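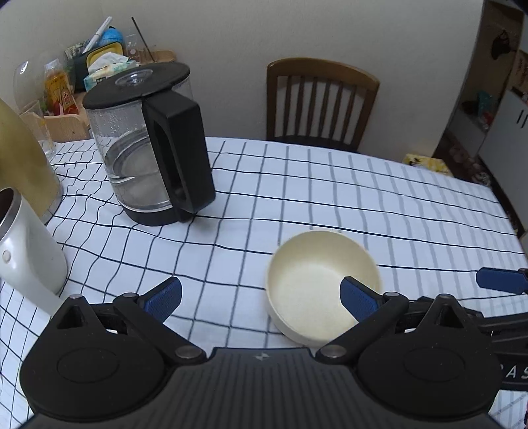
Prondelex Shows That Household Tasks Can Be Taught to Robot Arms With Hand-Held Grippers

ELLPORT, September 19, 2019 – Prondelex, a small research company that works on robots for the home, is very pleased to share the first results of Sonuvura, a project that has kept our kitchen tables busy for most of the year. The short version is that a pair of robot arms can learn to handle bowls, cups and other tableware from recordings made entirely by people holding grippers in their own two hands, with no robot in the room while the recordings are made.

For readers who don't follow this field closely (and we know that many of our neighbors in Ellport don't, though they have been very kind about asking), a little background may help. The usual way to teach a robot arm a task is to steer it through that task over and over from a set of controls. It works, but it is slow and tiring, and the arm has to be carried to wherever the task happens. Most homes have narrow doors, crowded shelves and a table that is already in use for something else, so a great deal of this kind of teaching ends up being done in a lab, on a bare bench, under the same lights every day.

Sonuvura starts from the other end. A person takes hold of the gripper, sits or stands at an ordinary table, and does the job with the gripper's fingers. The camera on the tool records what the fingers are doing and whatever happens to be near them, and the software works out how the tool moved. What the robot learns from is that record of sight and movement together.

What we found

The team gathered recordings at tables in 10 homes, with the kettle, the glasses and everything else left where the household keeps them. Each recording covers one complete task, such as picking up a bowl by its side and setting it down in a new spot. Once the learning was done, the robot arms were tried in five homes that had played no part in the recordings, and were given 100 attempts at the bowl task in each one. In three of those homes the arms finished the task in more than four out of every five attempts. In the other two they did less well, and we would like to be plain about that. Glassware standing close to the bowl gave them the most trouble, and they sometimes stopped short when they should have reached in.

The result that pleased us most has to do with clutter. We taught one version of the system using only recordings from our own test room, which is a tidy place, and a second version using the same number of recordings from the homes. The second did clearly better in every home we tried. Patterned tablecloths, shelves full of odds and ends and a doorway open to the next room all seem to help the robot learn which parts of the view matter and which can safely be ignored. We had hoped this might be so, but it was lovely to see it in the numbers.

We also learned a good deal about touch. Taking hold of a bowl means putting one finger inside the wall and keeping the other outside it, and people do this without a moment's thought. Early versions of the system closed the fingers too soon and pushed the bowl across the cloth. Starting each recording a little earlier, so that the approach was included as well as the grasp, cured most of it. It was a small change and it took us until July to think of it.

What comes next

Work on Sonuvura will go on through the winter. The next round of recordings will bring in tasks that need both hands at once, such as steadying a cup with one gripper while the other does the moving. We also mean to spend much more time with clear glass, which remains the hardest material for the system to judge, and to visit kitchens with poor evening light.

Tsakiris, the workshop that makes the finger pads for our test arms, will be building a softer set for the next round. We have worn out a good many of their pads already and are grateful for their patience – and for their quick deliveries.

A written report on the method, with full results for each of the five test homes, can be requested from the Prondelex office in Ellport. Research groups who would like to try the recording method themselves are warmly invited to get in touch.

About Prondelex

Prondelex is a research company based in Ellport. It studies ways of teaching robots everyday household tasks, with a special interest in methods that can be used in real homes by people who have never worked with a robot before.

Media contact: Prondelex Press Office, Ellport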